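4.2 Noise in shared work halls

Readings came from 34 halls across Botcombe and Utska, all let by the hour to small trades. Same meter throughout (Sturex handheld), same height, doors shut. Three readings per hall - morning, midday, late afternoon - and the middle one kept. Halls with carpet left out, see 4.1.

Main result is plain enough. Bare ceilings were louder to work under than lined ones, and the gap grew with floor area. Above 215 square metres speech got hard to follow from one bench to the next, even with few people in. Users said so too. "You stop asking and just guess," as one put it in the Utska interviews.

Bunnag's rule of thumb (echo time rises with ceiling height) held for the smaller halls but not the biggest. We think wall finish matters more there, though we did not mesure it properly. Joyce Mutiso went back over the Botcombe set in May and got the same order of halls, with 3 swapping places near the middle. No change to the overall picture.

Rent had no clear link with noise. Dearer halls were not quieter, wich surprised the owners more than us.

Figure 3. White-walled hall type, ribbed ceiling on steel beams, strip lights on.
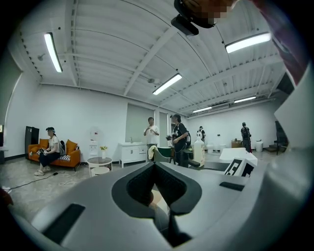

Which halls were hardest to talk in?

The large ones with bare ceilings, above 215 square metres.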